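# Swapping fingers on the KUKA

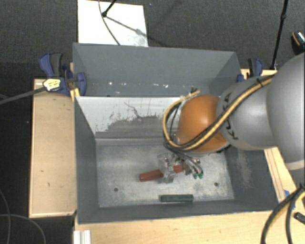

I spent most of January going back and forth between two sets of gripper fingers, the stock Tenico pair and a clear set I ordered from Trallau. The Tenico ones are stiffer. The clear ones let me see the part through the finger, so I could check where it met the red block without jogging the arm out of the way. I ran 524 picks in total, split over 7 evenings, with the same blocks and the same metal bin.

The clear set did better on blocks lying at an angle. Both sets had trouble close to the front wall, where the green one is, and I had to lower the approach speed by 30 percent there. I left the controller settings alone otherwise.

Cables are still a problem. The loop at the wrist is wide and I don't like it near the divider. Next I want to try the Fudeo camera mount, if it fits.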